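Hudell Panel Transcripts, release 2

Data card and README

Summary

Hudell Panel Transcripts is a collection of transcribed political discussion segments from free-to-air and subscription television. It covers panel programmes, breakfast couch interviews and post-debate commentary. The unit of release is the segment: one continuous discussion, from the host's introduction to the throw to a break or the next item. The release holds 681 segments drawn from 471 episodes.

The collection was built for work on attribution: who is said to have said what, and how closely the wording on air follows the wording being quoted.

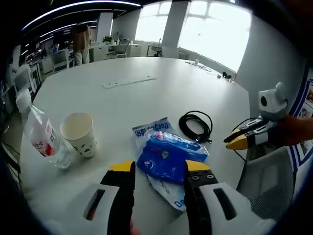

Meeting table with paper cup, wrapped package and coiled cable.

Contents

segments/ One UTF-8 text file per segment, speaker turns in order.
meta/segments.tsv Programme type, segment length in seconds, number of speakers.
meta/speakers.tsv Speaker code and role (host, journalist, elected member, party official, other guest).
labels/claims.tsv Attributed statements, with turn number and label.
labels/double.tsv Both sets of labels for the segments coded twice.
LICENCE.txt
CHANGES.txt

File names follow the pattern type_episode_segment.txt. Episode numbers are internal and don't correspond to any broadcaster's numbering.

Transcription

Audio was passed through Astex for a first draft and corrected by hand in Jetik. Correctors worked to a verbatim standard. False starts and repeated words are kept. Non-lexical noises are dropped, apart from laughter and applause, which are marked in square brackets. Overlapping speech is marked with a slash at the point of interruption, and the interrupted turn resumes on a new line under the same speaker code.

Spelling is Australian throughout, including in speech by overseas guests. Party names are written in full at first mention in a segment and then as spoken.

Labels

Each attributed statement carries one of four labels:

direct The speaker presents the words as a quotation.
indirect The speaker reports the content in their own words.
collective The statement is attributed to a group, such as "the media" or "the other side".
unclear The coder could not settle on a source.

Collective attribution was folded into indirect in release 1. It was split out after users reported that it behaved differently in every model they tried. Scores from the two releases should not be compared on the indirect label.

Of the segments, 164 were coded twice by people working separately. Disagreements were left in place in labels/double.tsv, and claims.tsv uses the first coder's label. Most disagreement falls between indirect and collective.

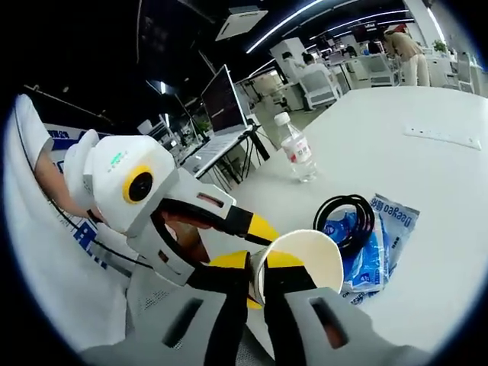 Maree Dunstall
Corpus maintainer, Trnka Language Data

Known issues

Breakfast programmes are over-represented compared with evening panels. Regional bulletins are absent.

Speaker roles are recorded as at the time of broadcast. A guest who was an elected member in one episode and a commentator in a later one has two speaker codes, and these are not linked.

Quotations read aloud from social media posts are labelled direct even where the speaker shortened the post. The original posts are not included and were not checked.

Turn numbers in claims.tsv start at 1. Turn numbers in CHANGES.txt entries written before release 2 start at 0.

Access

The text and labels are available on request for non-commercial research. Audio is not distributed. Corrections should quote the file name and turn number, and are processed on Tuesday. The next maintenance release is planned for June.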